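Chapter 4
Planning and Paying for Equipment

By the end of this chapter you should be able to list what a small automation project needs, put a price against each line and decide what to order first. The running case is Drinska, a project on the handling of household cloth by machine. It had one room, a budget of 1300 pounds for hand tools and a start date in September.

4.1 Start from the task

Write down the task before opening a catalogue. Drinska's task was to take hold of cloth lying on a bed, among other bedding. That settled the type of gripper, the width of opening and the kind of pad.

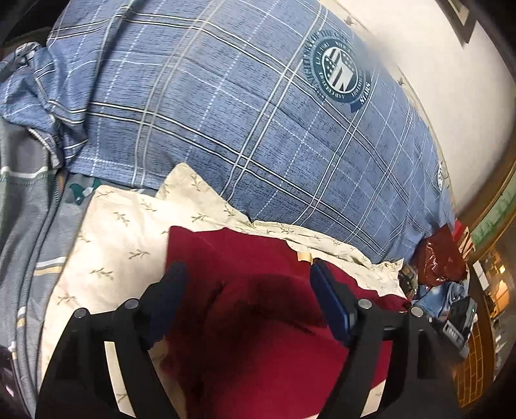
Shota Aoki objected that the task list should come second, as a team with a fixed sum ends up trimming the task to fit it anyway. Both orders are used in practice. Whichever you choose, keep the first version of the list.

4.2 Wearing parts

A purchase price covers the day of delivery and little more. Pads, pins and cables need a line of their own. Drinska set aside 60 pounds for pads.

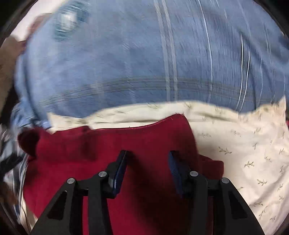
Fig. 4.2 Gripper fingers over red cloth, pads facing.

Suppliers differ in how they sell spares. Indedari quoted for pads in pairs, Binunia only as part of a full finger set. Ask for this in writing with the first quotation.

4.3 How many to buy

One tool is cheap, but work stops when it fails. Drinska compared 2 units with 3 and put the third down for the following year.

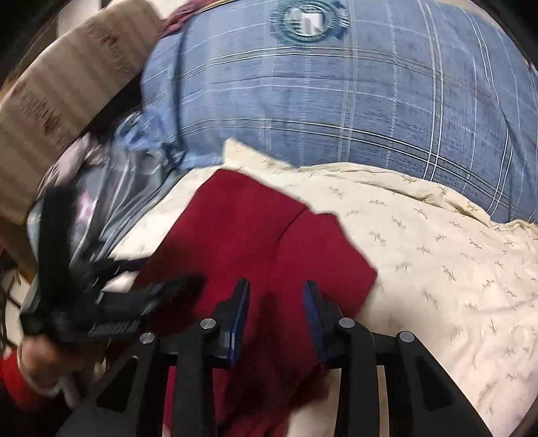
Delivery times belong in the same table as prices. A low quotation with a long wait can cost more in idle wages than it saves.

4.4 People and room

Hand-held tools need an operator for every hour of use. Enter those hours at the full wage, including time for setting out and tidying. 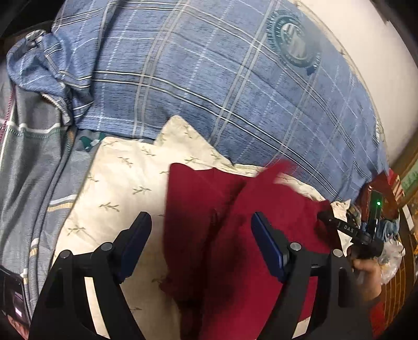

Storage, charging and insurance come next, and are treated in section 4.5 with a blank budget sheet for you to fill in.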